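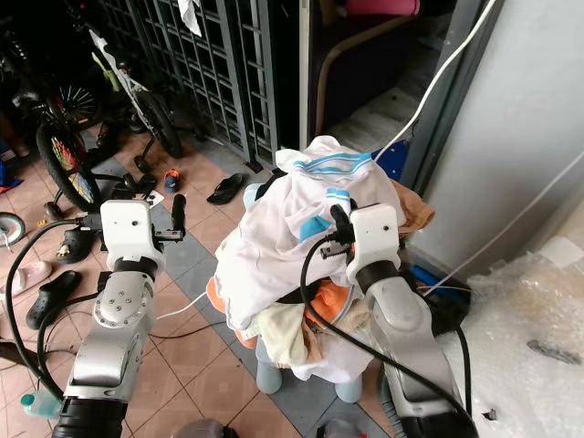 Against the Sorting Table

Every manual on household laundry that I have read assumes a sorting table. The table is waist high, clear, wiped, and large enough to open a bath sheet on. I have lived in four apartments and one house, and none of them had a table like that for more than a week. What they had was a stool, or the seat of a chair, or the corner of a bed. Clean laundry goes onto the nearest raised surface and stays there until somebody deals with it.

My claim is that the stool should be treated as a legitimate piece of laundry equipment, with known limits, and that the advice should be written for it.

Take the size of the surface first. A small plastic stool holds far less than a table, and fabric begins to overhang almost at once. A towel hangs down one side, a cloth slides over another, and the load is held in place mainly by friction and by whatever is lying on top. The usual recommendation is to divide the load into categories before folding anything. On a table this costs nothing. On a stool every category needs its own place, and the only surface left is the floor.

The floor is a bad place for clean clothes. In our house it is tile, and it is also where the shoes live: sandals, clogs, flip-flops, all at the distance they were kicked. A sorting method that depends on floor space depends on clearing the shoes first, and that job is bigger than the folding.

I keep records of this sort of thing. When we moved to Sikville I logged the laundry for a full year, ending in October, and reached 3,235 items handled from a stool. The procedure I ended up with has very little in it. Take the top item. Fold it. Put it where it belongs or on the stack for that room. Take the next top item. There is no pre-sort, no pairing stage, and no digging. If a sleeve is trapped under something heavier, the heavier thing comes off first.

The objection is that this produces more walking. It does. I measured that too, with a cheap pedometer, and the difference between pre-sorting and top-down folding was nearly 3,000 steps over a month. I consider that acceptable. The walking is spread out over many loads, while the pre-sort always has to be done at once, at the moment when one least wants to do it.

A second objection concerns creasing. Items at the bottom of a heap carry the weight of everything above them, and smooth fabric shows it. I accept this for cotton sheets and towels. Shirts are better placed last so that they end up on top. Striped garments are useful here, as the stripe shows which way a fold is running before one picks it up, and a band that curves sharply at one end usually means the layer underneath is bunched. Plain black fabric gives no such help. I have pulled on what I took to be a hem and found it was a pocket lining.
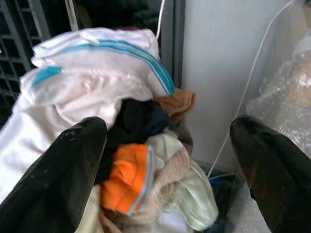
White and teal stripes over plain white and black.

Manufacturers have noticed the problem and solved the wrong half of it. The Finanach folding board is well made, but it needs a flat area larger than itself. The Postma rack separates a load into compartments and takes up the space of an armchair. Fadumora sells a stool with a raised rim, and of the three it is the only one I would buy again. The rim stops the lowest layer from creeping outward. It does nothing for the upper layers, and the instruction sheet still tells the owner to sort by color before use.

Cords and straps deserve a separate rule. Anything long and narrow that lies across a heap will bind it, and pulling on one end moves several garments together. Lift straps off whole before folding starts. I ignored this for years and spent a lot of time picking socks up off the tile.

I would like to see one household guide begin with a heap on a stool, in a room with shoes on the floor, and give its folding sequence from there.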